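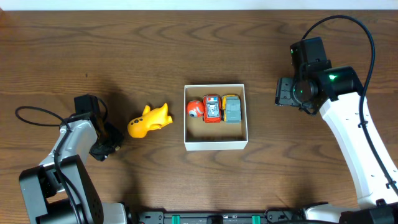
Toy ball, car and truck in an open white box.

To: Cesden reed organ list
From: Viorica Krasniqi
Subject: Re: Udura harmonium, tenor reeds drifting flat

Kiều,

Your message is quoted in full at the end. I have an Udura from 1857 with the same action, so most of what follows comes from that one.

First, separate a drifting reed from a reed that reads flat under low wind. Put a water gauge on the reservoir and note the pressure while you hold a single note. Then hold the same note with a full chord in the bass. If the gauge drops and the pitch moves with it, leave the reeds alone and look at the reservoir springs and the gusset leather. On mine the leather had gone porous at the folds, although it looked sound from outside.
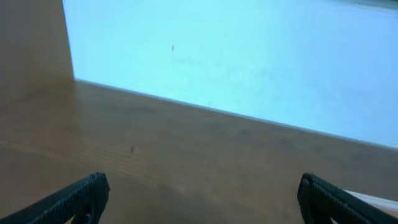
If the pressure is steady and the pitch still moves, take out the reed and check the rivet. A loose rivet lets the tongue shift in its slot, and the reading will differ each time the reed is put back. Do not file anything until two readings in a row agree. I closed mine with a light tap on a steel block and they have held since.

Dirt near the tip lowers the pitch and dirt near the root raises it. Brush from root to tip with a dry, soft brush. Never push the bristles across the tongue.

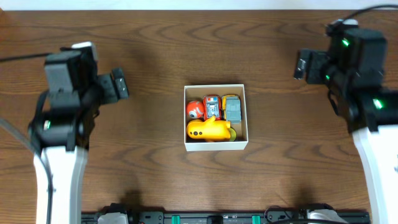 Measuring

Traron will follow a reed well enough if you switch off its automatic note choice. Left on, it tends to lock to the second partial in the tenor, and the figure it then shows is of little use. Place the microphone at the open swell and keep it there for the whole rank. Moving it alters the balance of the partials more than you might expect.

You ask whether the fifths should read 700 cents. They should in equal temperament, but check first that the instrument is in it. Mine was not. Thắng Đàm has the spreadsheet we used to work backwards from the readings, and Tùng Phùng wrote the notes on its second sheet. Both are in the list archive.

Send the gauge readings before you scrape any brass.

Viorica

----- Original message -----

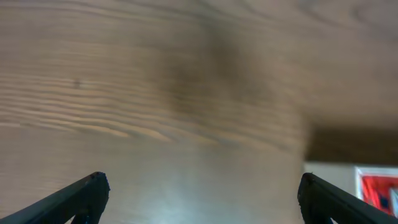

Kiều Từ, to the Cesden list, September

Hello all,

I have 6 reeds in the tenor of an Udura harmonium that drift flat after a few minutes of playing. The treble is fine. Hiếu Sầm tuned the rank in spring and it was even then. I am using Traron with the default settings and get a different figure on each pass.

Should I be tuning the fifths to 700 cents, and is it safe to scrape the tips while the reeds are out?

Kiều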